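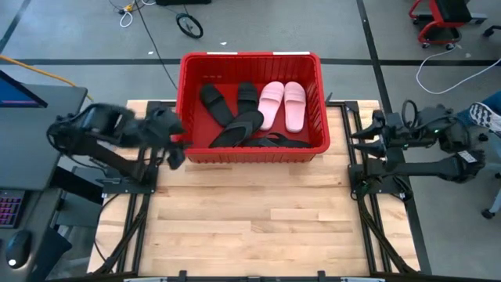

In Defense of Taking Your Shoes Off

I grew up in a house where you left your shoes at the door, and I have spent most of my adult life being a little embarrassed to ask the same of my guests. I'm done with that. Last June we had more than 15 people over for my mother's birthday, and I finally stood in the hallway and said it out loud, please, shoes off, and do you know what happened? They took them off! My neighbor Reshma Ngcobo even told me she'd been waiting years for permission.

I know the case against it. People worry about their socks, or they have bad arches, or they feel the outfit doesn't work without the heels (I have some sympathy there). Anyone who needs to keep shoes on should keep them on, and a good host won't make a speech about it. But for the rest of us, a person in bare feet sits differently. They tuck their legs up on the couch, they wander into the kitchen and lift the lid off the soup, and they stay for a second cup of coffee. My aunt over in Brophy never owned a nice rug in her life and she still asked, and her house was the one we all wanted to go to.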